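Metoment Hand Gripper, Padded Two-Finger
Sold by Lachance, shipped from Tamthorpe

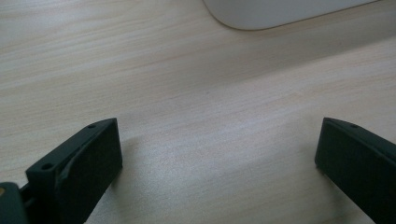

Hand-held unit for recording pick-and-place work at a desk or bench. Two dark green fingers, each faced with a black grip pad. Replacement pads come in packs of 15 and fit without glue.

Finger travel: 133 mm
Trigger: left or right hand
Pads: fitted, one spare pair in the box

Wipe the pads with a damp cloth after every 25 sessions or so. Do not use solvent. Check the finger screws at the same time and snug them by hand.

Not compatible with the older Wevemholm bracket. An adapter is due in August.

Orders of 35 units or more: write to Harpreet Li in sales for a quote.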